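Hi Magdalini,

Quick update on the Grondale planner work for August. The new sampler is finally in, and it's a lot less timid in tight corners than the old one - I ran 1,319 simulated approaches and 1,271 came back with a collision-free path. Most of the misses are the planner giving up too early, so I'm raising the timeout and rerunning those first.
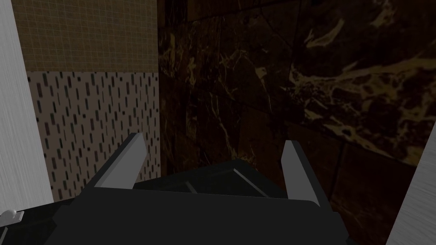
The other thing eating my time is wall textures. Dark stone and small tile still confuse the depth network, and Adel Bouzid thinks we should randomize the materials much harder before we retrain. I agree! He needs 24 more GPU hours from the Grasetti budget for that - could you sign off on it? Next up is the gripper clearance check, which I've barely started.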